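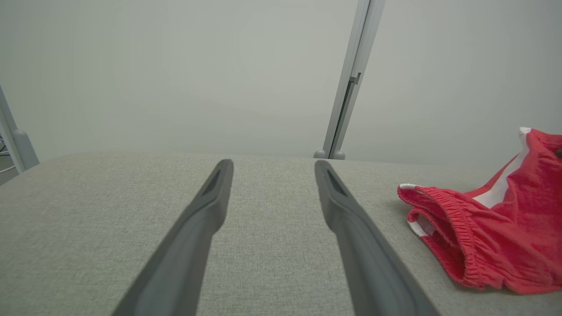
Halina reckoned I should start with the socks. She'd rung at seven in the morning to say so, and she said it again when she turned up at my door with a roll of garbage bags under her arm, and again from the kitchen while she was hunting for the good mugs. Socks first, then undies, then anything with a collar. Her mother had done it that way and her mother had moved house four times with a piano.

I'd already started with the shorts, though. The red ones. They were on the grey couch all scrunched up at one end, and I'd been standing over them for a good ten minutes with a cup of tea going cold, so technically I hadn't started with anything.

"Whose are those?" Halina said.

"Mine," I said. It was a lie and she knew it, because I haven't run anywhere since high school.

They were Costel's. He left them behind in January when he took the job in Vorkalgate, along with a bike pump and half a jar of pickled capsicum, and I'd been meaning to post them ever since. I'd bought a satchel and everything! Then the satchel got used for my niece's birthday present and the shorts went back in the washing basket, and round and round they went with my towels until the whole lot had a bit of a pink look. I know you're supposed to do reds separately. I did know that at the time.

Anyway, the flat was sold and I had until Friday. The new owner was a man named Bartosz Kubiak who'd been through twice with a tape measure and been very nice about the bathroom ceiling. He wanted the couch as well. He offered me fifty dollars for it, and I said yes straight away, and then lay awake feeling as though I'd sold the dog.

It's a good couch. Mum and I bought it on layby from Górecki, the old furniture place near the roundabout, and the fellow there told us that weave would hide anything. He was right too, it's got those little light and dark flecks all through it, and it has hidden gravy, biro, and a fair amount of nail polish remover. Costel slept on it for the first 36 nights he lived with me. I only know that because he kept a tally on the back of the phone bill, for a joke, and on the next one he didn't sleep on the couch. I found the phone bill on the Monday, in the drawer with the dead batteries. Halina wanted to put it in the recycling and I sat on it until she went to the loo.

"You could just ring him," she said when she came back.

"I could just fold these," I said.

So I did. I'm no good at folding anything with elastic in it, it never wants to lie flat, and I got one leg tucked over the other and the waistband sprang back up and I had to go again. Halina watched me do it three times. Then she took them off me, gave them one shake like she was killing a snake, and had them in a neat little square in about two seconds flat. She put them on the arm of the couch, well away from the charity bag.

We did the socks after that. We did the undies and the collars. We ate Korna biscuits standing up, as I'd packed the plates, and Halina found a tea towel from her own kitchen that she'd been accusing her sister of pinching for years. By four o'clock there was nothing left in the lounge room that Bartosz hadn't paid for, except the shorts.

Halina had her keys out. She looked at the shorts and she looked at me.

"Post office shuts at five," she said.

"Or there's the bus," I said. "To Vorkalgate. I looked it up."

"When did you look it up?"

"January," I said, and went to find my shoes, which were of course at the bottom of the very first bag.

6 comments · 247 likes · Share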